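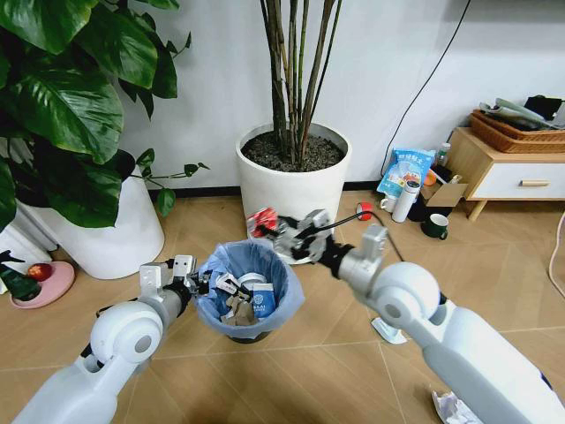
Fig. 6.1. Petite poubelle ronde, sac bleu clair.

Chapitre 6
Le segment des breaks compacts

Objectifs : situer le break dans une gamme. Lire une grille tarifaire. Comprendre le rôle des flottes.

Un break, c'est d'abord une berline rallongée. Même plateforme, mêmes moteurs, souvent le même tableau de bord. Le surcoût d'étude reste faible, le prix de vente monte quand même. D'où l'interêt des constructeurs.

Prenons Bouchard. Deux carrosseries au catalogue, la berline Jimo et le break Jultidow. Écart de prix : 1 000 euros. Volume de coffre : 200 litres de plus pour le break. Sur le papier, choix facile. En concession, moins : délais plus longs, reprise variable selon les régions.

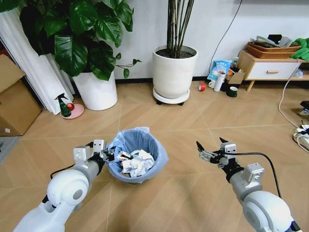
Côté entreprises, autre logique. Le loueur Nunov raisonne en loyer mensuel, pas en prix d'achat. La valeur résiduelle pèse lourd, la couleur aussi (voir section 2). Iestyn Powell, responsable des achats chez Nunov, commande ses breaks en mai, avant le changement de millésime. Remises plus fortes, options imposées.

À retenir avant la section 1 : plateforme, valeur résiduelle, millésime. Ces termes reviennent dans tous les exercice du chapitre.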